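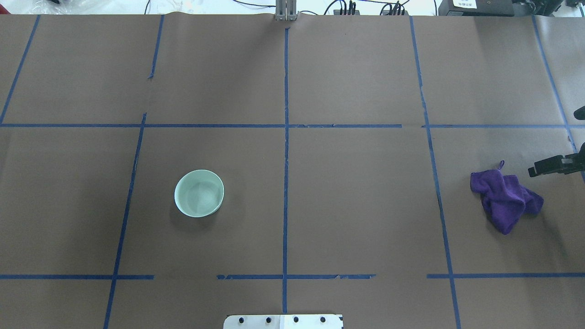
Sorting dishes before a move is slow work, and in Praltberg people have their own method for it. They cover a table with brown paper and divide it with blue tape, so every thing gets its own field. A pale green bowl can sit there alone until its owner decides – keep, give or sell.

The exchange shop Pomen took 966 pieces by June, and most were small: bowls, trays, cups.
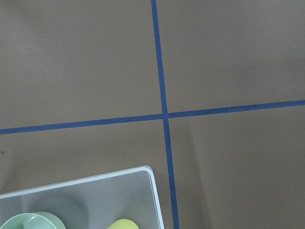
I tried the method at home with 30 pieces. The first hour was easy. After that I became sentimental and put the same saucer in three different fields. 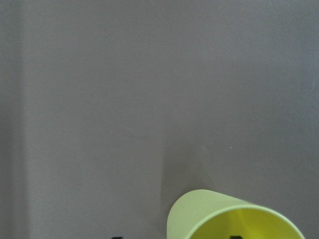

What should one do with plastic cups? Keep the ones you drink from every week, and give the rest away while they are still clean.

My last field stayed full until the evening, and I am still not sure about the saucer.
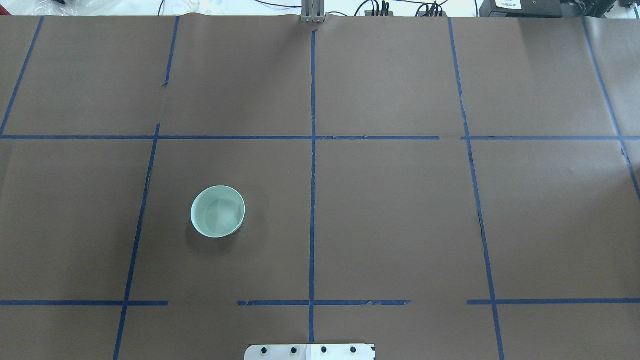 ## Where to bring them

Pomen is open from noon and takes up to 129 pieces from one household.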